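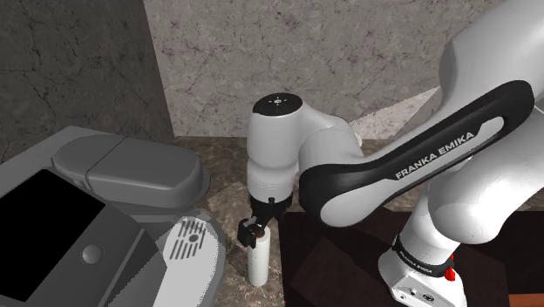
Speaker Notes: The Turgate Museum of Transport, Reopening Plans
Delivered by Nuria Worku, Head of Collections
Monday, June 25, 2018

Opening
Good morning, and thank you to the Grandlow Heritage Council for the invitation. I am speaking on behalf of the museum and its director, Amanuel Alemayehu, who sends his regards.

My subject is the reopening of the east wing, which has been closed to visitors while the roof was replaced. I will cover the building, the collection and the visitor areas, and then take questions.

The building (slide 2)
The east wing was built as a tram depot. The inspection pits remain under the floor and will be open to view for the first time. The roof trusses have been cleaned and repainted in their original gray. The contractor, Rollano, completed the main works in February.
[Pause for site plan.]
Visitors will enter from Negussie Street. The old entrance on the yard side had steps and no ramp. It will become a fire exit.

The collection (slide 3)
The permanent display will hold 79 objects. Most come from our own stores, and several have not been shown since the depot closed. The largest is the double-deck tram, which was brought in before the new doors were hung.
The temporary gallery at the north end will open with a display of route maps, tickets and drivers' uniforms. Lighting there will be kept low to protect the paper and cloth. Lenders have asked us to publish the light levels, and we will do so.

Visitor areas (slide 4)
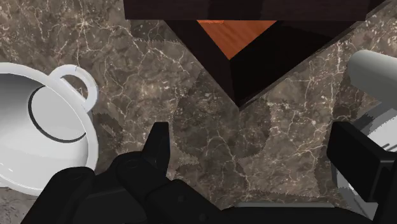 White cup on a marble countertop.

The café will move from the basement to the ground floor, beside the bookshop. It may be used without a museum ticket. School groups will have a separate lunch room with its own door to the yard.
The lecture hall seats 300 and will be available for hire in the evenings. Local societies should apply in writing to the events office. The present booking form remains valid.

Access and admission (slide 5)
Admission to the permanent display will remain free. There will be a charge for the temporary gallery, with reduced rates for students and older visitors. Large-print guides will be kept at the front desk.
[If asked about parking: the Turgate town lot is the nearest. The museum has no plans to build its own.]

Questions
Invite questions from the floor. Refer questions on loans to the registrar. Copies of the floor plan are on the table by the door.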